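Jan 30, 2018 - bench 7, tape layout

Redid the blue tape lines on the big table w/ Bello. Old roll from Skuda nearly gone, ordered more. Lines only need to be good to the eye, Knut will mesure later.

Blue tape on the bench top, one torn end and one crossing:

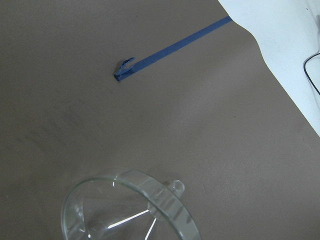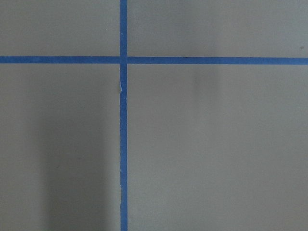

To do
- torn end has lifted, trim with the knife and press down
- crossings: run one strip through, butt the other up to it. fine as is
- wipe surface before any new tape - smudges
- ask Lieselotte if she wants the sqaures labeled
- 500 mm spacing still to be confirmed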